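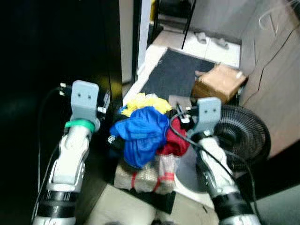

Re: Braklow open day, who went?

stostetti_fan36
Drove over from Cabanatuan with my sister and so glad we did! Both arms were set up right over the clothes pile, blue thing on top of that woven sack, and Crisanto Buenaventura answered every question we had (we had plenty, bless him).

drakico
Lovely people, yes, but I waited 20 minutes and saw one shirt folded. My aunt would have done the basket.

stostetti_fan36
Oh, your aunt again! I thought slow was fine for a first open day.

mothbench
I'm with drakico on the speed, sorry. Would still go back in February if they run it.

We use cookies to keep you logged in. Accept | Settings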